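Rerklow workshop notebook
July 23, 2022
Anti-fog treatments for visors, second go

Third brand of magic liquid since April and I'm still waiting to be impressed. This time it's Seyoum, the pump spray, against Clustell, the wipe-on stuff in the flat tin, against dish soap, against nothing. Dionysis Vrettos wants an answer before he orders a case of the Seyoum for the front counter. I told him he'd get one, but he might not like it.

What the labels say. Seyoum: "all-day clarity." All day where? Doing what? There's no temperature on the label and no humidity, so the claim can't be wrong. Clustell at least gives instructions you can follow (thin coat, let it haze, buff in straight lines) but then promises it "bonds with the surface," and I don't believe it bonds with anything. If it bonded you wouldn't be able to take it off with a damp cloth, and you can.

Setup
Flat offcuts of clear visor plastic, washed in lukewarm water with plain soap and left to air dry. Treated side down over a pot of warm water, 30 seconds, then held up to the printed card by the window. If I can read the small line, pass. Crude, but it's the same crude for all of them. Water topped up from the kettle between rounds and checked with the kitchen thermometer, which I trust to a couple of degrees at best.

Fresh coats
Untreated: fogged almost at once, as expected.
Dish soap, smeared and buffed: pass. Slight rainbow look at an angle.
Seyoum: pass. Beads up a bit at the edges where the spray was thin.
Clustell: pass, clearest of the lot, I'll give it that.

If I stopped here I'd be writing their advertising for them. Everything works fresh. That's how these things get sold, somebody breathes on a demo piece at a show and it stays clear and out comes the wallet.

After 24 hours in the drawer
Dish soap: fail.
Seyoum: patchy. Middle okay, corners gone. I'd call that a fail, Dionysis would call it a pass, so put it down as an argument.
Clustell: pass.

After a wipe with a damp microfiber cloth
Dish soap: fail.
Seyoum: fail, completely.
Clustell: fail for most of the piece, one clear stripe left where I probably didn't press hard enough. Repeated with a new piece and got no stripe.

So much for bonding. Anybody who rides through bugs wipes the visor, and some of them wipe both sides with the same cloth out of habit. The drawer result is the one the label would like you to remember.

Open-face versus full-face
Part of the trouble with the reviews people keep sending me is that they don't say what sort of helmet. An open-face lid with a bubble visor has a lot of air moving under it. On the Trosteddale road it can clear just from being ridden, with nothing on it at all, and then the rider writes in to say the spray is wonderful. A full-face with the vents shut on a wet morning is a different question. I want both before I believe either.

Tint muddies it too. Fog on a smoked visor is harder to judge by eye from outside, so someone looking at a friend's visor and saying "still clear" tells me very little. Judge it from the rider's side, against the card.

Helmet with the smoked bubble, and the head bare with a black helmet beside it:

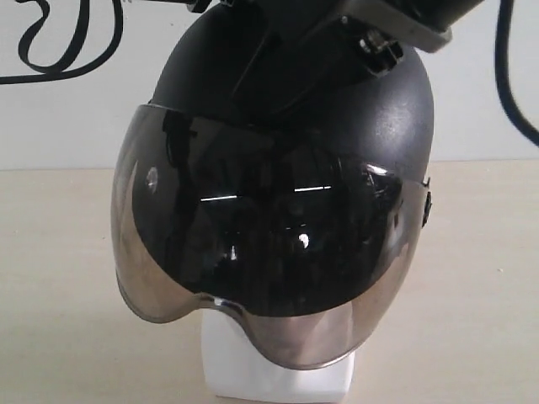
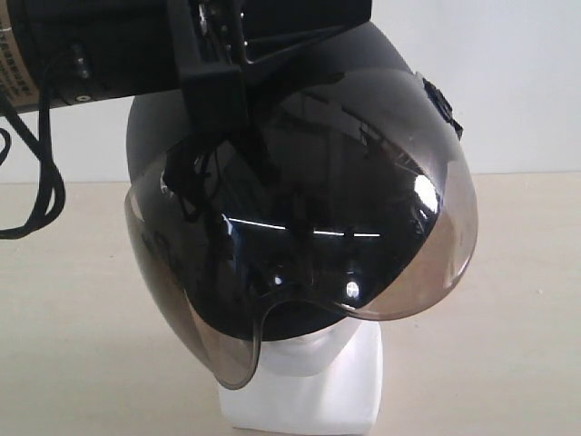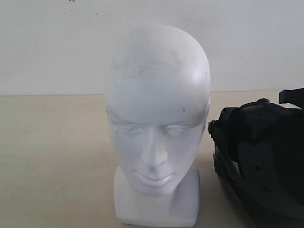
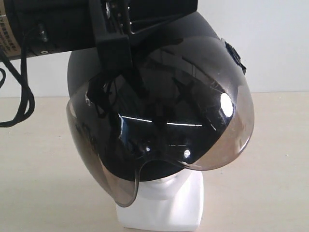
Still to do
Curved visors. Flat offcuts take an even coat and a bubble won't, the spray will run to the bottom rim if you're generous with it. Try Seyoum on a clear bubble first, check the rim under the desk lamp.

Does the Clustell mark a tinted surface? The tin says safe for all visors. It also says bonds with the surface. Test on scrap, leave a week.

Repeat the drawer test. One piece of each is not a result, and I'd say so if anybody else brought it to me.

Price per coat. Dionysis has the supplier sheet. The tin goes a long way, the spray doesn't, and the soap is nearly free if you don't mind doing it every morning.

For the counter, my answer for now is don't order the case. Get one of each, and take the "all-day" card off the display.

Pot needs descaling. Thermometer goes back to the kitchen.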